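4. Préparer le panneau avant la première utilisation

Bon, votre panneau Fikel est fixé, les quatre vis sont serrées, on passe à la partie que je préfère (si, si !). Comptez à peu près 10 minutes.

1. Retirez le film protecteur en partant d'un coin du haut. Tirez lentement, presque à plat. Chez moi, à Skencombe, j'ai tiré comme une brute et il a fallu gratter les restes à l'ongle.

2. Passez un chiffon microfibre à peine humide, de haut en bas, puis un second bien sec.

3. Attendez un peu, puis tracez un petit trait dans un angle avec le feutre Gako. Effacez. S'il reste un fantôme gris, recommencez l'étape 2.

Attention : jamais d'éponge grattante ni de poudre à récurer. Le vernis n'y survit pas – et la garantie non plus.

Note : le nettoyant Wihongi se vend en flacon de 38 ml ou de 78 ml. Le petit suffit largement pour commencer.

5. Entretien courant

1. Effacez à sec tous les soirs, avant que l'encre ne s'incruste.

2. Une fois par semaine, deux pulvérisations sur le chiffon (pas sur le panneau !) et on essuie en longues bandes verticales.

3. Terminez par la bordure du bas, avec un chiffon propre.

Pour juger du résultat, je me mets tout près et je cherche les voiles pâles, ceux qu'on ne remarque pas de loin. Sur une surface blanche et lisse comme celle de la photo, les légères traînées blanchâtres en haut à droite peuvent être un simple reflet ou un reste de feutre effacé. Déplacez-vous d'un pas de côté : si la trace bouge avec vous, c'est la lumière, sinon ressortez le chiffon sec.
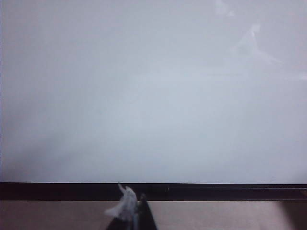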